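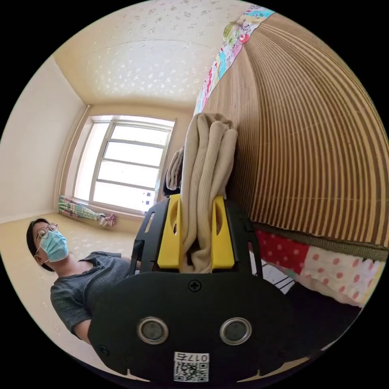 Washing woollens by hand is far less bother than people fear, and my friend Grażyna Kaczmarczyk got me doing it one December when my old machine felted a favourite jumper. Fill the basin with cool water, add a small squirt of gentle soap, and let everything sit for 16 minutes. Ribbed knits like the beige one do love to stretch, so lift them out with both hands – never by a sleeve! – then roll in a towel and dry flat.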